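Lavanya Poduval
25 October 2020

Thread on clearing a work table and keeping it clear. I did mine this week and a few people asked how I went about it, so I'm writing it down in order.

The table is a big pale one on a tile floor. I bought it to work on and for most of the year I have used it as a shelf. By March I was eating lunch standing up at the counter and telling myself that was fine.

First thing: I didn't sort anything on the table. I got three boxes and moved everything off it. Paper in one, cords and chargers in another, everything else in the third. That took 12 minutes. Sorting came later, on the floor, with the radio on.

Paper was the easy one. Most of it was mail I had opened and put back down. Two warranty cards, one for a kettle I gave away. A Foltus catalog from two winters ago. A recipe for lentil soup in my mother's handwriting, which I had looked for everywhere and which is now taped inside a cabinet door.

The rule I used for paper: if I have to do something with it, it goes in the blue folder. If I only have to keep it, it goes in the file drawer. The rest goes in recycling the same day. I don't have a "maybe" pile because my maybe pile is how this started.

The third box was the slow one. Tape, a stapler with no staples, a single glove, birthday candles, a Drolon bike light that still works, pens. I tried each pen on the back of an envelope and threw out the ones that didn't write. I own a lot of hotel pens for a person who doesn't travel much.

Someone asked if I buy organizers for this. I bought one thing, a shallow tray from Sotlow, $19. It lives on the bookcase and holds keys, mail and the tape measure. Before that, all of it landed on the table when I walked in the door.

If you don't want to buy a tray, a baking pan does the same job. Use something with low sides so you can see what's in it. I had a deep basket before and things went in there to be forgotten.

Then the table itself. I wiped it with a damp cloth and a drop of dish soap, along the grain, then went over it again with plain water and dried it with an old T-shirt. Don't leave water sitting on a wood top.

There was a sticky patch from a price label. Cooking oil on a paper towel, ten minutes, then the soapy cloth. Try it on a spot that doesn't show first. Mine was fine, but I did the underside before I trusted it.

Crumbs and dust go onto the floor when you wipe, so do the table before you sweep. I have done it the other way more than once. With tile, I sweep and then run a damp mop along the grout lines, where most of the dirt sits.

Cords. I tested every charger in the box with my phone or my old tablet before I decided on it. What worked got a strip of masking tape with the name of the thing it belongs to. What didn't work went in a bag for electronics recycling. Our drop-off is at Subramaniam Hardware, inside the door on the left.

For the ones I keep, I fold the cord back and forth to the length of my hand and put a twist tie around the middle. I used to wrap them tight around my fingers and they always came out kinked. Loose is better for them.

A plain cord with no label is the hardest thing to throw out. I gave myself one jar for those. When the jar is full, one has to leave before another goes in.

The black cord is one of the last things on the table. It's in a loose tangle near the far edge and still has to be folded and labeled like the rest.

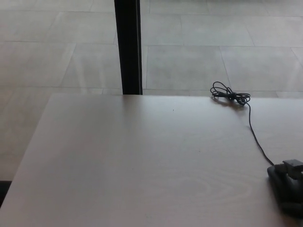 How do you keep a table clear once it's clear?

I put everything away before dinner, every day, and it takes 3 minutes if I did it the day before. If I skip two days it takes half an hour and I get annoyed.

I also keep one thing I'm working on out at a time. Right now it's the hem on a pair of curtains. When I stop for the day the fabric gets folded and goes on the chair in the bedroom, with the pins in their tin on top.

What I haven't fixed: the chair in the bedroom. It already has two sweaters and a tote bag on it. That's a separate thread.

The boxes are flattened and behind the closet door. I was going to keep them for storage, but an empty box here gets filled, so they go out with the recycling on the next pickup.

A couple of you asked about drawers. I'd do drawers on another day. I opened one while I was sorting the cords, found 853 photos' worth of old negatives in their sleeves (the count is written on the envelope, I didn't do it), and lost the whole afternoon holding them up to the window.

The negatives are back in the drawer for now. If anyone has used a scanner for these at home and liked it, tell me which one and how long it took you per strip.

Adding one more since it came up in replies - no, I don't use furniture polish on the top. It leaves mine slippery and paper sticks to it. Damp cloth, dry cloth, done.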